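Setting up the toy-in-basket task for the Grasby club

Second-year members use this page at the start of the February block. It assumes you have done the arm safety sheet with Wayne Greenwood and can already open and close the hand from the control laptop. If you can't do both, stop and find Wayne.

What you need

The arm with the five-finger profile loaded
A padded mat
A basket with a solid rim
One toy car, small enough for the fingers to wrap over
The Reda logging script, version 2 or later

Laying out the table

Put the mat down first and press out any folds. A wrinkle under the car can tip it enough to spoil a grasp. Set the basket on the left with a long side facing the car, then place the car to the right of it with a short gap between. The front of the car should point at the basket. Leave the near half of the mat clear.

Do not line things up with a ruler. We want small differences in position from one run to the next – last year's set was too tidy, and the model trained on it failed as soon as Imogen Horrocks nudged the basket.

Running one episode

1. Start the log and wait for the tone.
2. Bring the hand in palm down over the car with the fingers extended.
3. Lower it slowly. Stop if a fingertip touches the windshield.
4. Close the fingers over the roof and around the back of the car.
5. Lift until the wheels are higher than the basket rim, then move left.
6. Lower the car inside and open the hand.
7. Back the arm away before you stop the log.

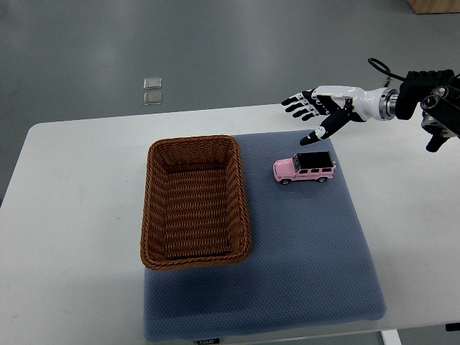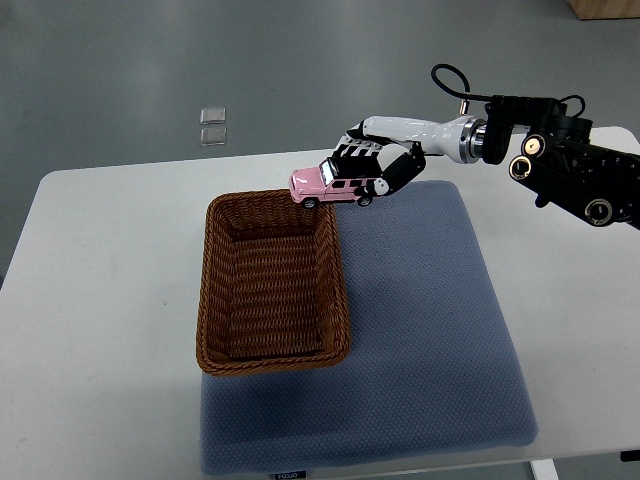
The pink car and the wicker basket: hand open above the car in the first picture, car held over the basket rim in the second.

Step 5 is where most runs go wrong. People start moving left too early and a wheel catches the rim. If that happens, don't try to save it. Open the hand, mark the episode as failed and reset. Failed runs stay in the log, so don't delete them.

Naming and saving

Use your initials, the object name and the episode number, for example ik_car_63. Save to the Ansah folder on the shared drive and not to the laptop. Snežana Dimitrov checks the folder at the end of each session and will send back anything without an object name.

The target for the block is 1,000 good episodes across all the objects. The full log from last year has 3,226 entries, but that includes the failed ones and the tests.

Before you leave

Park the arm, switch off the power at the wall and put the toys back in the drawer. Questions about the script go to Dennis Horrocks. Questions about the hand go to Wayne.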